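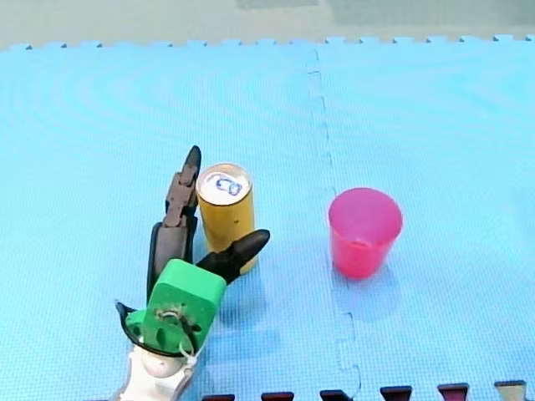

Figure 4.1 A two-fingered gripper open around a yellow can, with a pink plastic cup to the right.

Chapter 4
Choosing Between Grippers

By now you will have an arm that goes where you send it, and I hope you are enjoying it as much as I did my first. Sooner or later, though, you will want it to pick something up -- and then you must choose a hand for it. In this chapter we compare two grippers, the Joltgate and the Saludo, over 300 grasps each, using the same arm and the same Utow controller throughout. Do keep your first 40 tries in a notebook, even the clumsy ones (mine were very clumsy indeed!), as we shall come back to them in Section 4.3.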